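Court diversion program for my brother: what should we ask before he signs?

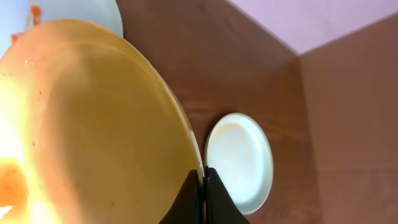

Posted by Kartini Purba, 2018-02-04

My younger brother got picked up with a small amount of pills and the Crown has offered him diversion in place of going to trial. Great news and we're all so relieved! The program is run by a private outfit called Tritent. The intake fee is $300 and then there's a charge of $50 a week, plus he has to go to group sessions on weekday afternoons, when he works. His first meeting is in April.

Has anyone been through one of these? What should he ask before he signs? He's 22 and would sign a napkin if you handed him a pen.

3 answers

Suha Farah
Good on him for taking it seriously. I did diversion a few years back (different program) and I'm so glad I did, I finished and the charge was withdrawn. Get these in writing before he signs anything:

What counts as a missed session, and how many he can miss.
Whether a positive test means he's out or just starts that stage again.
Whether he has to admit to the offence, and who gets to see that.
The total cost, with testing. Mine came to $1,089 by the end and I'd been told it would be "a few hundred".
Whether they have evening groups. Mine did, it just wasn't on the sheet!

And please have him talk to duty counsel or legal aid first. It's free if he qualifies and they read these agreements all day long. He should bring the whole package, the back pages too. If the fees are too much, ask for a waiver or a payment plan before the first payment is due. I asked and they cut mine in half.

Radek Murín
just do it, way better than a record. my cousin did one and it was fine

Teodora Đorđević
Agree with Suha on all of it. One thing to add: ask whether there's any actual treatment or only classes. My son's program was up to 2 hours of worksheets at a time and no counsellor, so we found him one through the community health centre and she has been wonderful. The court was happy to see the letter from her too. Keep every receipt and every attendance slip, my son's office lost a month of his and we had copies.

Comment from Kartini Purba
Thank you all so much!! He's calling legal aid on Monday and I've printed Suha's list for him. Will ask about the evening groups.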